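Apuntes de la sesión 4: cómo leer un pueblo costero antes de llegar

Retomo donde lo dejamos el lunes, que nos quedamos a medias con lo de los pueblos de una sola calle. Ya sabéis que yo soy muy pesada con esto, pero es que el plano de un sitio os cuenta casi todo (de qué vivía, a quién temía, por dónde entraba la gente).

Coged el caso de Solport. Tiene 530 habitantes en invierno y la calle principal va de espaldas al mar, cosa que a los viajeros les choca muchísimo. Si subís los 173 escalones de la ermita lo entendéis de golpe: el viento entra por la bocana y las casas se protegen unas a otras. ¡Id por la mañana, que a mediodía no hay sombra!

Para la práctica, cada grupo prepara un itinerario de un día a pie, con desayuno incluido. Lo del desayuno va en serio: quiero saber dónde, a qué hora abren y qué se come allí entre semana. 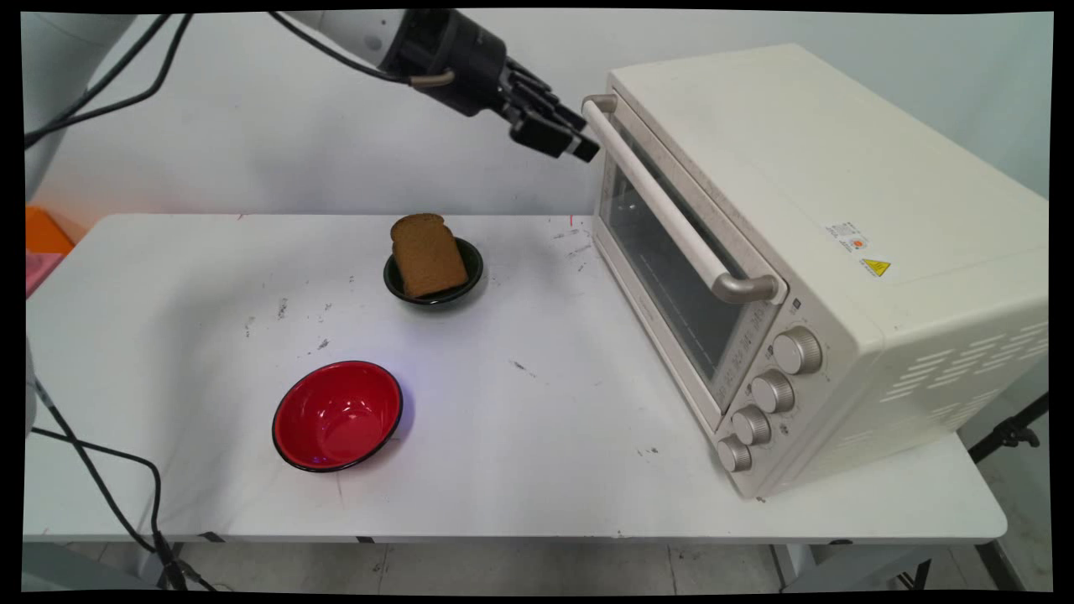
Rebanada de pan en un cuenco verde oscuro, junto a un horno de sobremesa.

El texto de Els De Smet sobre los caminos de peregrinos lo tenéis en reprografía. Leed sobre todo la parte de las hospederías, la del final me convence menos. Entregáis 200 palabras por parada, en enero, y poned las fuentes, por favor.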